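Enciclopédia > Artes gráficas > Produtos impressos > Agenda de mesa

Agenda de mesa

Agenda de mesa é um produto editorial de periodicidade anual, encadernado, destinado ao registro de compromissos em páginas pré-datadas. Distingue-se do calendário de parede pela área de escrita reservada a cada dia e do caderno comum pela presença de datação impressa. No comércio livreiro é tratada como item sazonal, com regras próprias de encomenda e devolução.

Formato e miolo

O miolo é composto por cadernos costurados ou por folhas soltas presas em espiral. O papel offset de 80 g/m² é de uso corrente, por aceitar tinta de caneta esferográfica sem transparência excessiva. Nas edições diárias, sábado e domingo costumam dividir uma única página. As páginas iniciais trazem dados pessoais, calendário anual reduzido e lista de feriados; as finais, índice telefônico e folhas pautadas.

A linha Pramero, publicada pela editora Greltex, adota miolo costurado de 494 páginas e fitilho marcador. A versão semanal da mesma linha apresenta sete dias em página dupla e dispensa o índice telefônico.

Capa e revestimento

A capa rígida é formada por papelão cinza revestido de papel impresso, material sintético ou tecido. O revestimento têxtil exige tecido de baixa elasticidade, entretelado antes da colagem. Malhas deformam-se sob tensão e raramente são empregadas, salvo em sobrecapas removíveis.

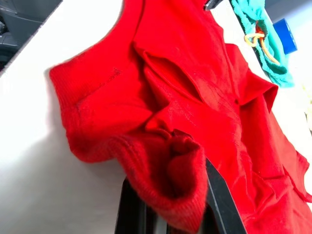
Comercialização

A produção é concluída, em regra, no terceiro trimestre do ano anterior ao da datação. A distribuidora Vorkard aceita encomendas até maio e fornece em caixas de 39 exemplares. Os exemplares personalizados com nome ou logotipo não são passíveis de devolução. Após janeiro, o estoque remanescente perde valor comercial e é vendido com desconto ou encaminhado para reciclagem.

Ver também

Calendário de parede
Planejador semanal
Encadernação em espiral

Referências

GUERRA, Simone. Impressos datados: formatos e acabamentos. Brandão, 9. ed.

Última revisão: 5 fev. 2026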